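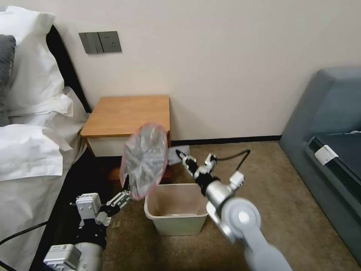
¿El kit bimanual de Koskela sirve para manipular bolsas de plástico finas, o solo para piezas rígidas?

Depende de la mano que se pida. Con la pinza de dos dedos del paquete básico, las bolsas finas se escapan en cuanto hay un pliegue doble. Con la mano multidedo opcional se pueden coger por el borde, siempre que se ajuste el límite de fuerza por dedo y no se use el perfil de fábrica, pensado para piezas rígidas.

Detalle de la consulta
Publicado por Raili Miettinen

Estoy valorando el kit para un piloto de tareas domésticas en Sallville: cambio de bolsas de papelera, doblado de toallas pequeñas, recogida de objetos del suelo. El distribuidor (Clusine) me ofrece dos configuraciones y la ficha técnica no menciona materiales deformables en ningún apartado. Me interesa saber:

- si el control de fuerza es por dedo o por mano completa
- si el software incluye alguna rutina para film o bolsa, o hay que programarla desde cero
- qué desgaste tienen las yemas
- si el soporte responde en un plazo razonable

No necesito velocidad. Una papelera por habitación y sin nadie esperando.

3 respuestas

Respuesta de Jouko Partanen (aceptada)

Llevamos desde noviembre con la configuración de dos brazos y manos multidedo. Por orden:

Control de fuerza. Es por dedo, pero la interfaz gráfica solo muestra el valor global de la mano. Para acceder a cada dedo hay que entrar en el fichero de parámetros, sección de efector. El cambio no se aplica en caliente; hay que reiniciar el controlador.

Rutinas. La biblioteca incluye «agarre de borde» y «apertura bimanual». La primera funciona bien con bolsas que tienen el borde de otro color, porque la detección se apoya en el contraste. Con bolsa transparente de borde transparente falla bastante más. En nuestra última tanda hicimos 120 ciclos completos (coger, abrir, colocar en el cubo) y 29 terminaron en fallo, casi todos en la apertura. El agarre inicial apenas da problemas. Lo difícil es separar las dos láminas cuando vienen pegadas por estática.

Yemas. Se venden en juegos de 10. Las de silicona blanda agarran mejor el plástico pero recogen pelusa si se trabaja sobre moqueta, y con pelusa pierden adherencia. Las limpiamos con alcohol isopropílico al empezar cada sesión.

Soporte. Correcto por correo. Por teléfono, irregular.

Un punto que no está en el manual: revisad el recorrido de los cables en la muñeca antes de la primera rutina bimanual. Si el bucle queda largo, se engancha con el brazo contrario al cruzar. Si queda corto, tira del conector en la rotación máxima. Nosotros dejamos el bucle justo para el giro completo y lo fijamos con brida de velcro.

Respuesta de Nelu Avram

Nosotros devolvimos el kit. El hardware bien, la documentación floja. Para bolsas acabamos usando una ventosa de Fendden, que para láminas va mejor y sale más barata. Claro que con la ventosa no doblas toallas.

Respuesta de Ningsih Sopacua

¿Alguien sabe si la licencia de la biblioteca de rutinas es por brazo o por controlador? En mi presupuesto aparecen 2 licencias y solo tengo un controlador.

Comentarios

Jouko Partanen: Por controlador, al menos en nuestro contrato. Pide que te lo corrijan por escrito.

Raili Miettinen: Gracias. Los fallos de apertura, ¿los detecta el sistema o sigue adelante con la bolsa cerrada?

Jouko Partanen: Con la versión que tenemos sigue adelante. Añadimos una comprobación visual del contorno de la boca antes de bajar la bolsa al cubo. Si el contorno no cierra, suelta y repite.

Kauko Kettunen: En la versión nueva esa comprobación viene incluida, desactivada por defecto. Está en opciones avanzadas, «verificar apertura».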